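Paper cups in curbside, yes or no?
Started by nidley16, 20th September

nidley16
New hauler in Avatthorpe as of this month. The old one took paper cups and snack wrappers in the blue cart. The new flyer says "clean paper and cardboard" and that's it. Are people still putting cups in?

hirose_m
No. Most cups have a plastic lining. Mine go in the trash.

Nizar Shboul
Depends on the mill they sell to. Some take lined cups now. I called and the woman on the phone said cups are fine if rinsed, lids off.

hirose_m
I called too and was told no cups at all. So one of us got bad information.

vatum337
Same here, told no. They left a tag on my cart over one greasy pizza box. $18 if it happens again.

Nizar Shboul
Then they need to put it in writing. I'm not throwing out a clean cup on the word of whoever picks up the phone.

Matilde Bragança
I run the cleanup after our block lunch and we sort everything on a folding table before it gets bagged.
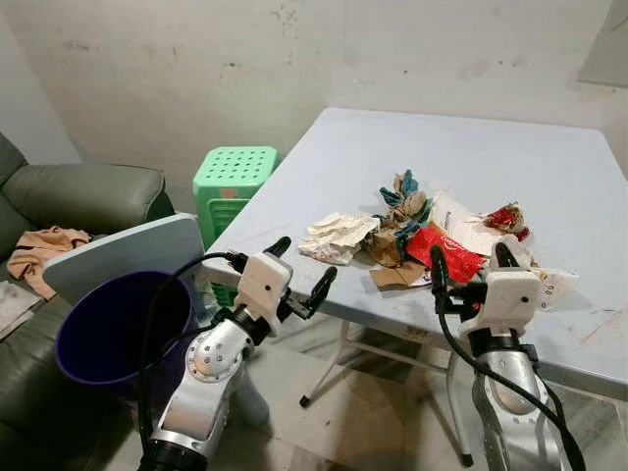
My rule is the scrunch test. If a wrapper springs back open it's plastic film and goes in the trash. If it stays balled up it's probably paper or foil. Doesn't work on cups - for those I'd wait for the new list in November.

hirose_m
Scrunch test fails on lined paper too. It stays balled up and still isn't recyclable here.

nidley16
OK, cups in the trash until November.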